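Dustport Home Help > Doors and Locks

Copied key goes in but won't turn unless I pull it back a little

Posted by Elaheh Parsa, November

I had 2 copies made of the key to my side door. The original turns without trouble. Both copies go all the way in and stop dead. If I pull either one back by a hair, it turns. The lock is a pin tumbler, 11 years old, brand Nikzad, never rekeyed as far as I know. I have tried graphite and it made no difference. Is this the lock or the copies? I would like to avoid replacing the cylinder, as it is keyed alike with the garage.

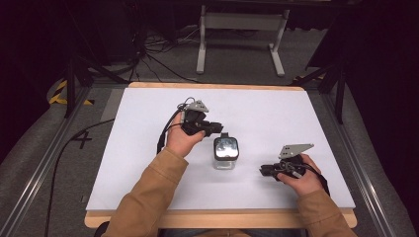 White board on the light wood table.

3 replies

Usen

It is the copies. A key that works when pulled back slightly has its cuts spaced too far toward the tip, measured from the shoulder. The usual cause is that the blank was not seated against the stop when it was clamped in the cutting machine. Every cut is then shifted by the same amount. Pulling the key back lines the cuts up with the pins again.

To check, lay the original and a copy side by side on a flat surface with the shoulders touching the same straight edge. Compare the low points of the cuts, starting at the shoulder. If the valleys on the copy are all offset in one direction, it was clamped wrong. If they line up but differ in height, the problem is depth, and the symptom would normally be different.

Do not file the shoulder. On this fault, filing lets the key go in farther and makes the offset worse.

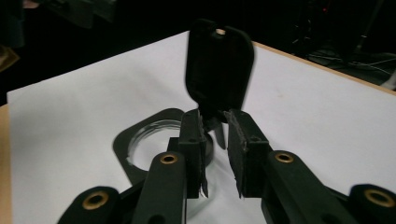

What to ask for at the counter

Ask for a new copy cut from the original, never from a copy. Errors add up with each generation. If the original is worn, ask whether they can read the depths and cut by code to factory spacing. Most shops will recut a bad key for free if you bring it back with the original.

Curkthorpe

Had the same thing on a back door. I just pulled the key out a bit every time for a year. Works fine. Bit of masking tape at the shoulder gets you the right distance.

dustport_locks

Usen is correct on the spacing. Two additions. First, confirm that the blank is the right one for the keyway. A near match can slide in and still have its shoulder in the wrong place, and recutting on the same blank will repeat the fault. Second, clean out the graphite before using any other lubricant. Graphite mixed with oil forms a paste that can hold the pins up, and then you will have a second problem to diagnose.

The tape will hold until it slides down the blade and leaves glue in the cylinder.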